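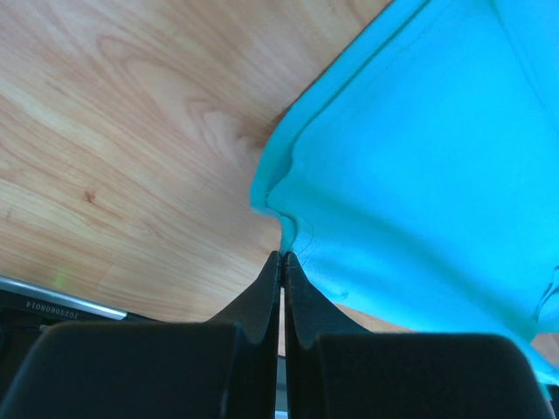

Cloth folding is still the chore I use to judge whether home robots are ready. A plate keeps its shape when you grab it. A cloth does not, and the controller has to guess where the rest of it will go. Take the turquoise one on the wooden table: two narrow black fingertips at the folded edge, a hem that curves instead of running straight, creases further in. Closing on an edge like that is the part most labs can now do. Everything after it is harder.

2/ Numbers from our bench at Brendley. Task: one cloth, flat start, two folds, corners matched to within 2 cm. Success rate 42 per cent. Median time 29 seconds per fold. I can do the whole cloth in less time than it takes the arm to plan the first approach.

3/ Most failures are double picks. The fingers take two layers where the plan wanted one, and the wrist view can't tell them apart once the tips are closed. Grip force doesn't help much with thin fabric. We tried.

4/ Shop-floor work is further on. Drinine runs bin to tray transfer on rigid parts and the arm mostly gets left alone. Same class of gripper. The difference is the part, and the fact that the tray is always in the same place.

5/ Someone asked about the Hodari demo with the towels. Nice motion, but every towel was the same size and started square to the table. Start it crumpled and I'd want to see the figures again.

6/ Next for us is crumpled starts, same cloth, same table. Results in April if the new fingertips arrive.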